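# Rutness sewing workshop puts robot arms in next year's budget

The plan is on paper at last! After a long spell of quotes, site visits and a fair bit of arguing over lunch, the Rutness sewing and finishing workshop has agreed a budget for its first pair of handling arms, with the order due to go in during October.

The arms will go on the cap bench. Caps come off the machines in a heap and have to be picked up, turned and laid down for inspection before they are packed, and that picking up is the dullest job in the building. It is also the one that has put most robots off. A box is easy. A cap is soft on one side and stiff on the other, and it never lands the same way twice.

Three suppliers were asked to price the work. Gonetti offered the lowest figure for the arms alone but wanted the grippers, stands and training bought separately, and by the time those were added the gap had closed. Urnik came in with a full package and a 14-week delivery. Sandhu, the smallest of the three, suggested renting for 12 months with the option to buy at the end, and it is this offer that has won people over.

The bit that surprised the workshop most was how little of the money goes on the arm itself. Fitting out the bench, guarding, lighting and staff time make up 40 per cent of the total, and there is a line for spare finger pads at £299 a set that was missing from the first draft altogether. Pads wear, and fabric work needs a surface with some grip left in it. Two sets a year have now been written in – one for each arm – with a third held back in case.

Oluf Sveinbjörnsson, who drew up the figures, is cheerfully firm on one point: no money moves until the gripper has been tried on the workshop's own goods. "I'm not interested in how well it lifts a coffee cup," he said. "Give it one of our caps, crumpled, and then we'll talk about price."

He would also like the trial to include the dark styles and the ones with longer brims, and has asked for the results to be written down by the people who work the bench. Their notes will decide whether the standard two-finger gripper stays in the order or whether the workshop pays extra for wider pads. The difference is small enough to fit inside the contingency, so the rental can go ahead on the same terms whichever is picked. 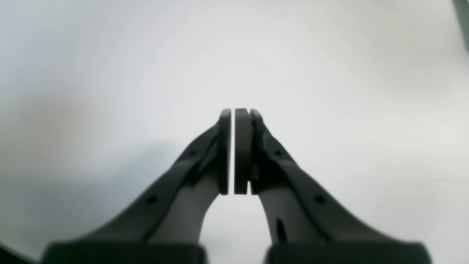
Two fingers, a pad at the tip of each, and a very narrow gap between them.
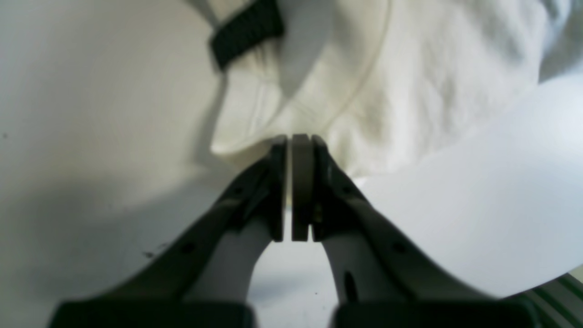 Sveinbjörnsson added that anyone planning a similar purchase should ask for the price of the second year before the price of the first, and get it in writing, with service visits listed one by one. He would be glad to share the blank version of his spreadsheet with other small workshops, and expects to have a tidier copy ready by the time the order is placed.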